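Brinia Kitchen Bench: simulated episodes for two-arm pantry work

README for the data folder

What this is

Brinia is a set of simulated episodes we made before two robot arms came to the prep room of our canteen in Lanham. The arms do a small part of the work: they clear a work surface, move cans and fruit, and put things in the place where the cook wants them. The set has 1,330 episodes. Each one is rendered from above, with a black band at the top and bottom. Please do not crop the bands before training, or the positions in the action files will not fit any more.

Who it is for

We wrote this file for two groups. The first is people who train models. The second is the kitchen staff at Lanham and at our second site, Justley, who asked what the arms are learning and what will happen with their shifts. Both groups read the same file, so some parts will be too simple for you and some too technical.

Contents

episodes/ has the rendered views and the joint positions of both arms
tasks.txt has one short instruction for each episode
layouts/ has the starting positions of the objects
splits/ has the lists for training and testing
notes_staff.txt has the remarks from the kitchen, with names removed

The test list has 200 episodes. In 382 episodes of the full set only one arm has a job and the other one stays open. We kept these because in the real kitchen one arm is often waiting too.

What changes at work

Before, the early shift started with clearing the surface and sorting the cans from the delivery. This took the first 20 minutes and most people did not like it, but some did. One cook wrote that it was the only quiet time of her day. We did not think of this when we planned the project, and now the early shift can choose to do the sorting by hand.

The knife work stays with people. No task in this set has cutting in it. The stop button is for everybody on shift, and you do not need to ask before you press it. After a stop, please write one line in the book next to the door, also when the reason seems small to you.

Hours were not reduced at Lanham. At Justley the discussion is still open and this file can not answer for it.

Known problems

Light in the simulation is softer than in the prep room, so shiny lids look different there.
The objects have no weight noise. A full can and an empty can behave the same.
Wire racks are difficult for the depth estimate, especially near the edges.
The instructions were written by two people, and they do not always use the same word. "Tin" and "can" mean the same thing.
The Symonenko layouts have an older table texture. Do not mix them with the others in one test.

Use

You can use the data for research and for training of staff. Please do not use it to measure how fast a person works. It was not made for this and the times in it are not human times.

If you find a mistake, send the episode number and a short description to the project mailbox. We read it in the afternoon, after the lunch service.

Example view: the right gripper holds a can over the board, beside the lemon.

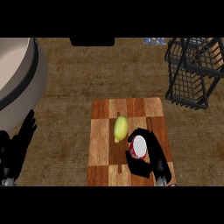
Page last changed: December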